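Wellach Shared Workshop: Equipment Support
Ticket 594
Subject: Right instrument jaws fail to close fully on command, suturing rig, bench build
Status: Open, awaiting part
Opened: 16 Jul 2018
Priority: Normal

Summary of fault

The member reports that the right-hand instrument on the two-arm suturing rig does not close its jaws fully when the closing command is given from the hand controller. The fault is intermittent. It was first noted after the rig was moved to the bench by the window and the drive cables were re-tensioned. The left-hand instrument responds as expected.

Equipment concerned

Two second-hand wristed instruments mounted on arms built in the workshop. Drive units by Bouvier, fitted in May. Control board running the Virkilis software, build 1958. Practice tissue pad on the standard tray. The rig is used for knot-tying practice and for tuning the controller. It is not used for any other purpose.

Steps taken by the member before opening the ticket

The software was restarted and the home position set again. No change.
The two hand controllers were exchanged. The fault remained with the right-hand instrument, and the controller has therefore been ruled out.
The closing command was sent 30 times from the keyboard with no thread in the jaws. The jaws stopped short on several of these attempts, always with the wrist bent towards the pad.

Response from Equipment Support

Thank you for the clear report. The symptoms suggest that the jaw cable is losing tension when the wrist is bent. Before any part is ordered, please carry out the following checks with the power off and the arm locked.

Examine the pulleys at the wrist for dirt, fluff or broken strands. Please also confirm that no suture thread has worked its way in beside the pulleys, as a trapped length would produce the same behaviour. 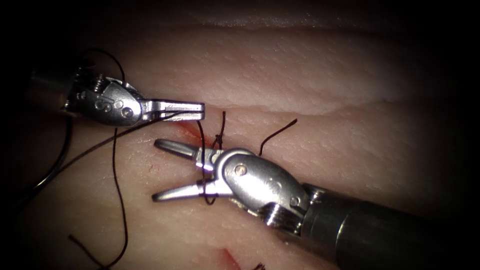
Thread should be kept clear of both wrists at all times during testing. Long tails are to be trimmed before an instrument is repositioned, and any loop lying over a wrist is to be lifted away with plastic tweezers. Metal tools must not be used near the cables.

When these checks are complete, please run the jaw test again with the wrist straight and then with the wrist bent, and record the motor current in each case.

Update from the member

The wrist was inspected under the bench magnifier. No thread was found beside the pulleys and no broken strands were seen. With the wrist straight, the motor current peaked at 250 mA and the jaws closed each time. With the wrist bent, the current stayed well below this figure and the jaws remained slightly apart. The log file has been saved to the shared drive.

Response from Equipment Support

The readings are consistent with a slack jaw cable. The tensioner on the right-hand drive unit should not be tightened further, as the adjusting screw is already close to its limit. A replacement tensioner spring has been requested from Birnska.

Until the part is fitted, the right-hand instrument may be used for positioning exercises only. Gripping a needle or pulling a knot tight with it is not permitted. The left-hand instrument may be used without restriction.

Members with bookings on the rig have been informed. This ticket will remain open until the spring has been fitted and the jaw test repeated in both wrist positions.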